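When a Robot Lets Go Too Soon
An explainer for readers aged 9 to 12
28 January 2024

A robot arm can lift the same object all day without getting tired. It can also drop that object all day, if something in its instructions is wrong. A mistake of this kind is called a fault. Engineers at the Söderlund workshop in Lostton had to track one down last August. The faulty robot was a two-armed kitchen helper named Osik.

What was Osik supposed to do?

Osik's job was to pack bread rolls into a box. One arm picked up a roll, carried it to the box, lowered it and opened its gripper. A gripper is the part at the end of the arm that does the work of a hand. The other arm handled kitchen tools.

The first tests took place inside a computer. This is called simulation. The computer draws the arms, the counter and the food, and it works out how each thing should move, fall or bump. If a simulated roll falls on a simulated floor, there is nothing to sweep up. If two simulated arms crash, no metal gets bent.

What went wrong?

The team ran the packing job 2627 times in simulation. In 652 of those runs, the roll did not end up in the box. It landed on the rim, or beside the box, or it rolled away across the counter.

The program did not report a problem. It recorded every one of those runs as finished. Osik had been told to move, lower and let go, and it had done all of that. It had never been told to check where the roll went.

So there were 2 faults, and they had different causes.

Fault one: the wrong edge

A robot has to know where things are. Osik used a camera to find the box, and its program then worked out the position of the opening. The walls of a cardboard box have thickness, and the program ignored this. It also measured from the outside of the box when it should have measured from the inside. The answer was wrong by 3 centimeters. For a small object dropped in the middle of a large opening, that would not matter much. For a wide roll passing close to a wall, it did.

Fault two: no check

People check their work without thinking about it. When you put a book on a shelf, you feel it touch the wood and you see it stay there. A robot does this only if someone gives it a sensor and a rule. A sensor is a part that measures something, such as light, force or distance. The rule says what to do with the measurement.

Osik had a force sensor in each wrist. The sensors worked. The program never asked them anything at the moment of letting go.
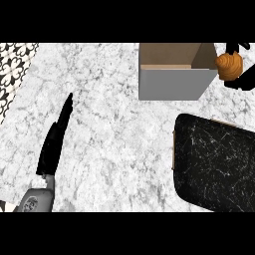

Birutė Butkienė, who wrote the repair, began with the second fault. With a check in place, the robot would stop and report every bad drop, and the first fault would be easier to study. Her new rule has several steps. The arm stops above the box. It compares its own position with the position of the opening. It lowers the roll until the sensor feels the bottom push back. Only then does the gripper open. Afterward the camera looks for the roll inside the box. If the roll is not there, the run is marked as failed and both arms stop.

Why do both arms stop?

The arms share one counter. If one arm fails to place something, there may be an object where the other arm is about to move. A stopped arm is slow, but it is safe. This is called a protective stop, and a person must clear it before the robot starts again.

On real machines there is also an emergency stop button, usually large and red. Never reach toward a moving robot arm to pick up something it dropped, even if the arm looks slow. Tell the adult in charge.

What happened next?

Leif Ekström repeated the tests with the new rule and the corrected measurement. Some rolls still missed – mostly the ones gripped near one end, which tilted on the way down. Each miss was now recorded as a miss. The grip is being worked on at the team's second site in Nostinov.

Words to know

Fault: something wrong in a machine or its program.
Gripper: the part of a robot arm that holds things.
Protective stop: an automatic halt when something is not as expected.
Sensor: a part that measures.
Simulation: a test carried out inside a computer.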